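**Gradard "Best for Small Business" badge – does it mean anything?**

**ledgerlou**
Our invoicing vendor, Nistton, just emailed everybody to say they got a Gradard badge for small business software. I've used them for 2 years and the approvals screen still loses my notes. Who votes on these things?

**mktsq_907**
Vendors pay to be listed, then they send customers a link and a gift card. I got one from Miken in January. Fill in 15 questions, get a coffee. I wouldn't pick a payment tool on that basis.
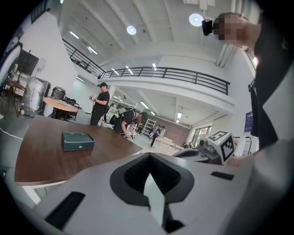 The write-up that goes with the badge is usually the vendor's own press release with the order of the sentences changed. Look for the word "seamless" and stop reading there.

**Ferdinand Lanz**
Bit harsh. I do books for nine clients and I've filled those surveys in for free. Some of the listings have real complaints in them if you sort by lowest rating.

**mktsq_907**
Sure, and how many of those complaints made it into the email ledgerlou got?

**Ferdinand Lanz**
None, I'd guess. It's still more than you get from a sales call.

**trang_b**
We moved from Nistton to Trương last spring – no badges at all, and bank sync works most days. Support is slow, though. Ask for a trial with your own bills in it before you sign anything.

**ledgerlou**
Asked Nistton how many people voted. They sent me the press release again.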